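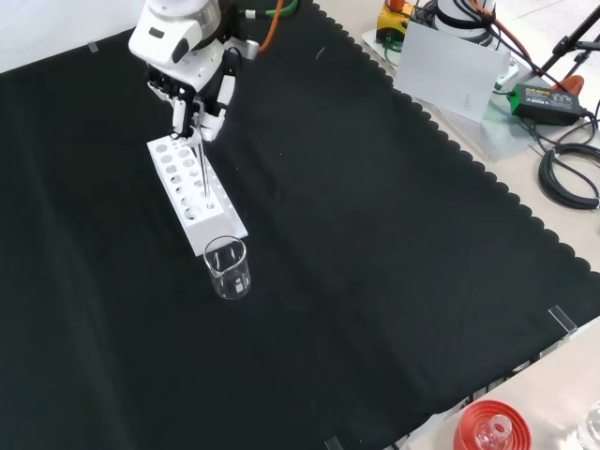

Notes after the Burnholm visit, Week 2

Okay, so I said I'd write up the demo, and I'm still thinking about it! Tiburcio Huerta ran the arm for us and took questions the whole time (thanks for asking so many). Before Wednesday, please read the Hirngate handout on grippers, up to 16 pages, and jot down how you'd teach an arm to find one hole in a tube rack. Rough sketches are fine. I'll bring the sign-up sheet for the November open day too.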